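Ladance Street Tree Walk Returns, and You're Invited

LADANCE, 15 Oct 2024. Hi, neighbors! I'm Morag Urquhart, and I get to run the Trerkow Shade Project, so I'm the lucky one who gets to tell you that our free street tree walk is back this fall (yes, with the cider again).

We started these walks in June, when it was so hot that I crossed the road every few yards just to stay under the branches. I figured I'd have a handful of people along. We ended up with 183 over the season, and some of you brought your grandparents!

This time Fuseini Quartey is leading. He has pruned trees in this town for years and he'll talk about roots, curbs, what to plant in that awkward strip by the street, and when to leave a big old limb alone. Ask him anything – he loves it.

We go at an easy pace, mostly along quiet residential streets with plenty of shade over the asphalt, past lawns and low plantings. Strollers and dogs on leashes are welcome.
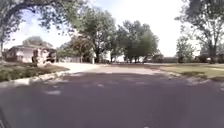

How to join

Meet us at the Aitken Library steps on Saturday at 3 p.m. You don't need to sign up, but groups of six or more should call the Trerkow office first and ask for me. Wear shoes you like walking in, and bring water.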